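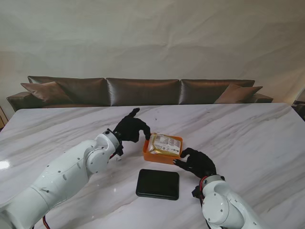
ACTA DE LA REUNIÓN DE PLANIFICACIÓN DE EQUIPAMIENTO
Línea de manipulación bimanual. Ejercicio presupuestario en curso

Fecha: 06/02/2020
Lugar: sala de proyectos, sede de Tirnau
Preside: Lutz Weidemann
Secretaria: Abrehet Mamo
Asisten: responsables de laboratorio, compras, mantenimiento y prevención
Excusa su asistencia: el responsable de sistemas, que remite sus observaciones por escrito

1. Aprobación del acta anterior

Se aprueba con una corrección. En el punto relativo a consumibles figuraba el cableado de muñeca como incluido en el contrato de mantenimiento. No lo está. Se factura aparte y así debe constar en la hoja de costes.

2. Estado del puesto actual

Laboratorio informa de que el puesto de dos brazos opera con la configuración fijada en enero: brazos blancos de eslabones cilíndricos, mano robótica negra enguantada en cada extremo y plano de trabajo de mármol. Las tareas en curso siguen siendo las de manipulación de bandejas poco profundas con producto envasado en bolsa transparente.

Se señalan tres cuestiones con efecto en el presupuesto:

a) Guantes. El desgaste se concentra en la yema del índice y en la cara interior del pulgar, que son las zonas de contacto con el borde de la bandeja. La sustitución se hace por mano completa, aunque el daño sea local. Compras preguntará al proveedor si suministra dedos sueltos.

b) Cables. En ambos brazos quedan tramos de cable rojo a la vista junto a la muñeca. Mantenimiento propone guía fija a lo largo del eslabón. Laboratorio pide que la guía no reduzca el giro de la última articulación y que se ensaye en un solo brazo antes de pedir la segunda.

c) Superficie. El mármol pulido produce brillos, sobre todo hacia el lado izquierdo de la mesa, que entorpecen la detección de las bolsas transparentes. Se barajan dos soluciones: un tablero mate superpuesto o la reubicación de la luminaria. La segunda no tiene coste de material y se probará primero.

3. Ofertas para el segundo puesto

Compras presenta las dos ofertas recibidas dentro de plazo.

Cevberg: dos brazos, controladora común, dos manos de cinco dedos y puesta en marcha. Plazo de entrega de 27 semanas desde la firma. La garantía cubre los brazos y la controladora, pero excluye las manos. Formación no incluida.

Fustau: dos brazos, controladoras independientes, dos manos y formación en sede. Plazo inferior, sin cifra cerrada. La garantía cubre el conjunto, con exclusión expresa de guantes y cables. La oferta exige una bancada metálica propia y no admite el montaje sobre la mesa existente.

Weidemann observa que las ofertas no son comparables tal como están redactadas y pide que se homogeneicen: misma dotación de repuestos, misma formación y transporte desglosado. Laboratorio indica que la controladora común simplifica la sincronización de ambas manos en tareas como sujetar la bandeja por una esquina mientras la otra mano trabaja en el borde opuesto. Mantenimiento prefiere las controladoras independientes, porque una avería no detendría los dos brazos. No se alcanza acuerdo y el criterio queda abierto hasta recibir las ofertas revisadas.

Se descarta solicitar una tercera oferta. El plazo interno no lo permite.

4. Consumibles y material de ensayo

Se aprueba el pedido siguiente, con cargo a la partida de fungibles:

Bandejas de plástico de color naranja, rectangulares, esquinas redondeadas: 100 unidades.
Juegos de guantes negros para mano robótica: 5.
Bolsas de ensayo transparentes con etiqueta impresa: 292 unidades.

Sobre las bandejas, Mamo recuerda que el margen libre entre la bolsa y la pared es estrecho con el formato vigente. Si se cambia la medida habrá que repetir las trayectorias de aproximación. Se mantiene el formato.

Sobre las bolsas, laboratorio pide que la etiqueta siga ocupando la mayor parte de la cara superior. Con etiquetas pequeñas el material transparente resulta difícil de segmentar. Compras advierte de que el impresor cobra por cambio de plancha y recomienda agrupar el pedido en una sola tirada.

Prevención solicita la ficha del contenido de las bolsas antes de su almacenamiento. Compras la adjuntará al pedido.

5. Espacio

El segundo puesto, bautizado Bravo a efectos de imputación de costes, se instalará en la misma sala. Se revisan las distancias. El sofá de piel situado al otro lado de la mesa y el fondo de tela clara colgado tras él forman parte de la ambientación doméstica del puesto actual y no se desplazan. Laboratorio solicita un entorno equivalente para Bravo. Weidemann autoriza el fondo de tela y pospone el mobiliario hasta conocer el coste de la bancada.

Mantenimiento pide que la tela se cuelgue tensada. Los pliegues generan sombras que cambian con la posición de la luminaria, lo que obligaría a repetir la calibración cada vez que se mueva.

Prevención recuerda que la parada de emergencia debe quedar accesible desde el lado de los brazos y desde el contrario. La oferta de Cevberg contempla un solo pulsador. Se incluirá el segundo en la petición de revisión.

6. Observaciones de sistemas

Se leen las remitidas por escrito. La capacidad de almacenamiento contratada cubre el puesto actual, pero no dos puestos en régimen simultáneo. Sistemas propone ampliar en el mismo expediente que los brazos para evitar una segunda tramitación. Compras considera que mezclar ambos conceptos retrasaría la adjudicación. Se tramitarán por separado y en paralelo.

Sistemas pide también que se defina quién etiqueta los registros de agarre fallido. Queda pendiente, por no ser materia presupuestaria.

7. Acuerdos

7.1. Solicitar a Cevberg y Fustau ofertas revisadas con arreglo a la tabla común. Responsable: compras.
7.2. Consultar a Fustau la posibilidad de montaje sin bancada propia y, en caso negativo, su precio separado. Responsable: compras.
7.3. Probar la reubicación de la luminaria antes de adquirir tablero mate. Responsable: laboratorio.
7.4. Instalar una guía de cable en un brazo, a modo de ensayo. Responsable: mantenimiento.
7.5. Tramitar el pedido de consumibles del punto 4. Responsable: compras, con visto bueno de Mamo.
7.6. Abrir expediente independiente para la ampliación de almacenamiento. Responsable: sistemas.
7.7. Redactar el plano de distribución de la sala con los dos puestos y las paradas de emergencia. Responsable: prevención.

8. Ruegos y preguntas

Mantenimiento pregunta si el repuesto de collarín de muñeca puede cargarse a la partida del segundo puesto. Weidemann responde que no, al tratarse de una pieza del equipo en servicio.

Laboratorio ruega que los pedidos de guantes indiquen mano izquierda o derecha en la línea de albarán.

La próxima reunión se convocará una vez recibidas las dos ofertas revisadas.

La secretaria, Abrehet Mamo
Vº Bº, Lutz Weidemann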